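Conveyor cell, part 6: belt timing and the wrap problem
04/07/2026

I left off last time with the belt drive running backwards. That was a swapped phase pair on the motor connector, fixed in a few minutes, and I have relabeled both ends. The rest of this stretch at the Limholm workshop went into timing.

The controller still runs Pultstead, the small sequencer I started writing in January. It reads the belt encoder, waits for a box to reach the pick window, stops the belt and hands over to the arm. The encoder gives 1,176 counts per revolution of the drive roller. I had been treating that number as exact travel. It isn't, because the belt slips slightly on start, and the slip depends on the ramp. With the ramp set to 4 the box lands outside the window often enough to be useless. With 17 it lands inside, and the cycle gets longer. I kept 17.

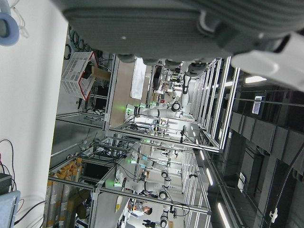

Cable routing is the next job. Every arm that has gone in over the winter has brought its own bundle, and the bundles were put wherever there was space at the time. The aluminum extrusion the cells are built from has slots all the way along, so there is no good excuse for the dark tangle running through the framework. Meriem Kabbaj has proposed one trunk per cell, power on one side and signal on the other, with a service loop at each joint. I agree with all of it except the service loops — they end up as the place where everybody stores spare length.

Back to picking. The test items are cream-colored boxes in clear film, and the film is most of the difficulty. It throws highlights that the vision code reads as edges. My first fix was to raise the threshold, which removed the highlights and also a good part of the box. The second was to take two exposures and keep only the edges found in both. That costs 27 milliseconds per pick, a price I can live with.

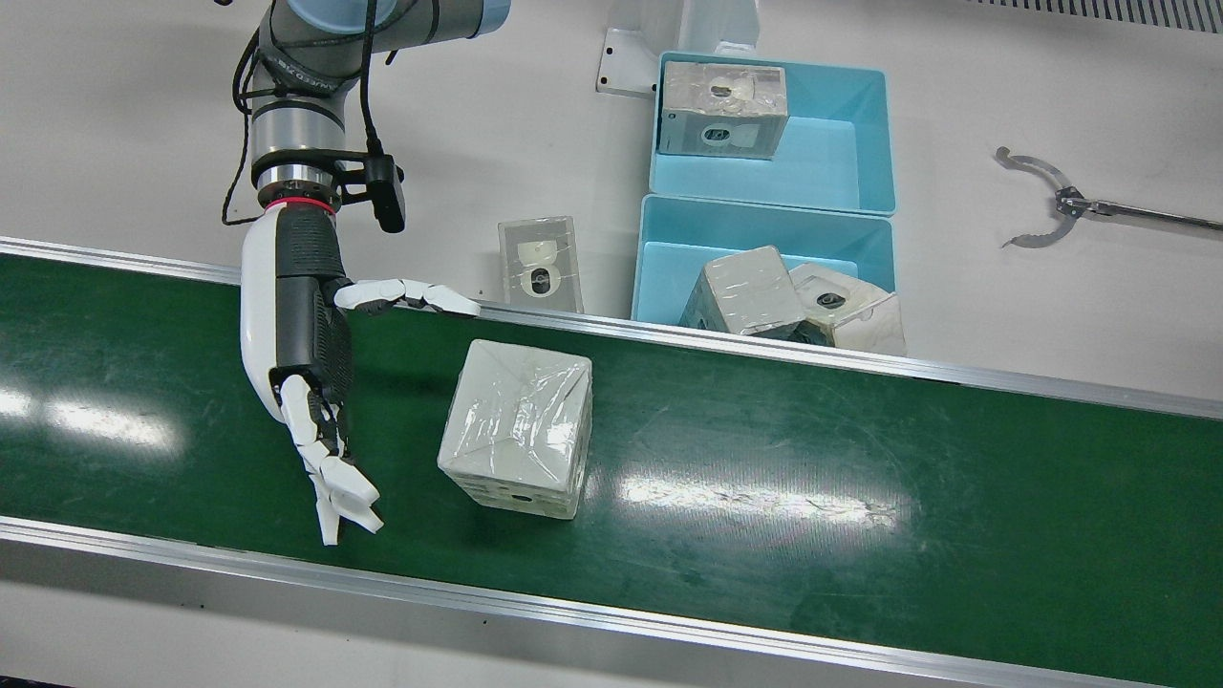
Right hand over the belt with a wrapped box. The folded seams on top meet in an X.

Grip force took longer than I wanted. Film slides over cardboard, so a hand can hold the film firmly while the box inside shifts. I now close in two steps: light contact, a short pause, then the working force. The pause lets the finger position readings settle, and Pultstead compares them before it allows the lift.
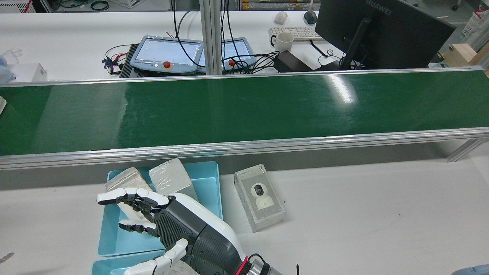
If the readings differ too much, the hand opens and the sequence goes back to the approach step. After a second failure it stops and waits for a person. I had it retrying without limit for one evening and do not recommend it.

Still open: the ramp should be set per item weight, the log file needs a column for the retry count, and the Batista board needs a proper enclosure before it goes over to Gultumcombe. Meriem has the drawings for that. I will post the sequencer config once I have taken the old ramp values out of it.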